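Chapter 6

Sorting Small Supplies: What a Tray Can and Cannot Do

Most advice on storing small supplies begins with a purchase. Buy the divided box, the clear drawers, the label maker, and order will follow. This chapter takes a slower road. It starts with a handful of tape rolls and one plain tray, and asks how much work the tray is really doing.
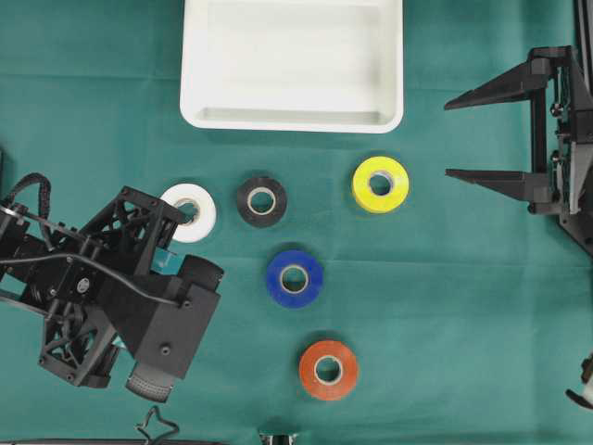
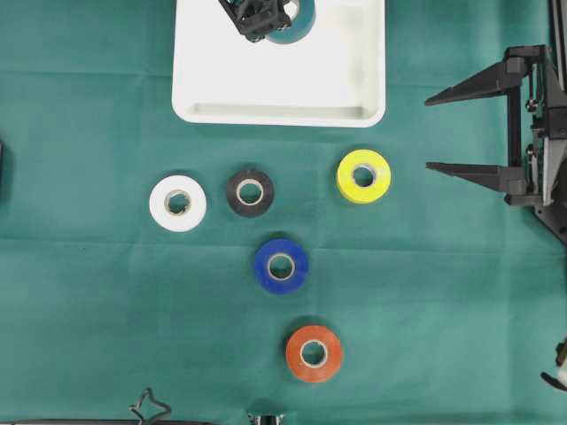
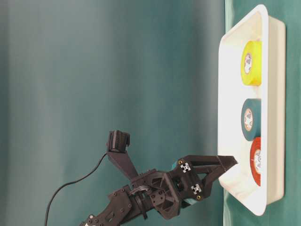 Figures 6.1 to 6.3. Rolls of tape and a white plastic tray.

Tape makes a good first case. The rolls are close to one another in size, they don't spoil quickly, and they come in colors that anyone can tell apart at a glance. If a storage method fails with tape, there is little hope for it with screws, fuses, or loose buttons. Yet tape is also where many workrooms go wrong first. Open the bottom drawer of almost any bench and you will find three half-used black rolls, one of them stuck to a receipt.

The usual claim for trays runs like this: a thing with a home gets put back. We should ask for better evidence than we normally get. The Ultby storage guide, which many school shops still hand out, says that a tray "cuts searching in half." It doesn't say who was searching, for what, or compared with which arrangement. A person who already knows where the blue tape is will find it in a drawer, a bag, or a coat pocket. A person who has never been in the room will open every cupboard, tray or no tray.

A tray does three things that can be checked. It marks an edge, so that supplies stop drifting across the bench. It lets you carry several items in one trip. It can be lifted out of the way when the surface is needed for something else. These are modest services and worth having. Sorting is a separate job, and a tray with no dividers will hold a mess just as willingly as a neat row.

6.1 Flat or on edge?

A roll can be stored lying flat or standing up. Catalogs favor standing, partly because a standing row looks full and tidy in a photograph. Before you copy it, consider what happens when one roll is taken out of a half-empty row. The others lean, then tip, and the smallest one may roll away. Standing storage works when the row is held snug from both ends. A shallow tray with a lot of spare floor doesn't do that.

Rolls laid flat stay where they are put. They take up more room, and if you stack them you must lift the top ones to reach the bottom one. With a small number of colors, one layer is usually enough and the question of stacking can wait. Check the sides of the rolls now and then, too. The side of a roll can be slightly sticky, especially after a warm summer, and it picks up dust and threads from whatever it rests on.

6.2 The color question

Should the colors have a fixed order? Writers on this subject tend to say yes, with great confidence, and then disagree about the order. Some go by the rainbow, which leaves black and white without a place. Others go by how often each color is used, which changes with the job.

We tried both in the Altari workroom, where the supply cupboard held 128 rolls at the December stock check. The fixed order lasted until the first busy afternoon. What did last was a looser rule: one open roll of each color in the tray, every spare in the cupboard. People kept to it because breaking it was easy to notice. Two open blacks side by side look wrong, while a yellow to the left of a white looks fine to anyone who hasn't memorized a chart.

This is one room, and you should treat our result with the same doubt you bring to the guide. We kept no record of search times. The people using the tape had helped choose the rule, which may have made them kinder to it.

6.3 Before you buy anything

The Leka tray set costs less than a divided case, and a clean baking pan costs nothing if you already own it. Try the pan first. Leave it on the bench for 20 working days and look at it at closing time. If it holds tape and only tape, you may want something sturdier. If it holds tape, a sandwich wrapper, and somebody's keys, a better container will fill up the same way, and the trouble lies in how the bench is cleared at the end of the day. Section 6.4 takes up that routine in detail.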